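4.2 Dimensional change in small knitted goods

Shrinkage was measured on 24 garments from the Omton and Prandodari sample sets, all machine knitted and sized for infants. Each piece was washed at the setting given on its care label, dried flat, and left in the conditioning room overnight before measurement. Length was taken from the shoulder point to the hem, and width at the underarm. The full set gave 2559 readings, of which almost 700 came from pieces with more than one knit direction.

Plain panels shrank more in length than in width, in line with the Ginberg model. Multicolor panels were less regular - yarn changes alter the local stitch tension, and the edges of a band may pull in at different rates. Readings were therefore taken within each color band as well as over the whole piece. In a garment such as that in Figure 6, the narrow stripes were treated as separate zones, and the large pink lower panel was divided at the green and blue arch. The green hem was recorded separately, following Chatzigeorgiou (2000).

Figure 6. Striped knitted garment, laid flat.
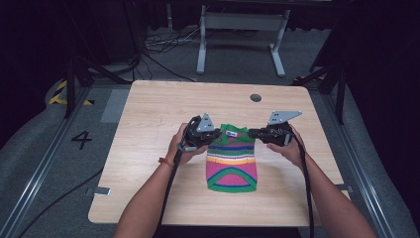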